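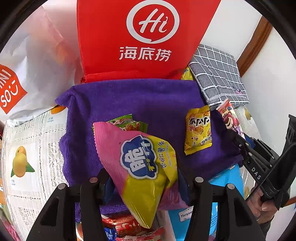

Handout 4: Soil horizons, or how to read a hole in the ground

Bring this to the Jalorwood pit in January. Also bring a trowel, a tape and gloves. Last year's group brought one trowel between 15 people and learned a good deal about queuing.

Key terms

Horizon: a layer of soil, more or less parallel to the surface, that differs from its neighbours in colour, texture or chemistry. Soil horizons are not the same as beds of sediment. Beds were laid down; horizons formed in place. Mixing these up in the exam costs 2 marks and upsets Dr Marquez.

O horizon: leaf litter and other organic matter in various stages of giving up.

A horizon: topsoil. Mineral grains mixed with humus, usually dark. Most of the roots and worms are in it.

E horizon: pale and washed out. Clay, iron and aluminium have been carried down by water. Often missing, so don't invent one to please me.

B horizon: where much of that material ends up. Look for redder colours or clay coatings on the lumps.

C horizon: weathered parent material, still fairly recognisable.

R: bedrock. You will know when the trowel reaches it.

At the pit

Clean the face from the top down, or you will spend the morning describing your own crumbs. Hang the tape with zero at the top of the mineral soil. Mark each boundary, then record its depth and whether it is sharp or gradual. Take colour from a moist lump, in daylight, with sunglasses off.

The Derell section is 100 cm deep and shows A, B and C clearly. The Pillai section has an E horizon, nearly white in places, and a B horizon that people argue over. Zahira Lau's notes from that pit are in the course folder and are better than mine.

Texture by feel

Wet a small lump and work it between finger and thumb. Gritty means sand, silky means silt, sticky means clay. If it rolls into a thin ribbon that holds together, there is plenty of clay. Tasting is traditional in some quarters – please don't.

For next time

Draw one profile to scale and label the horizons. Write up to 300 words on how water has moved material through it. Hand in to Ratih Saragih before 4 pm.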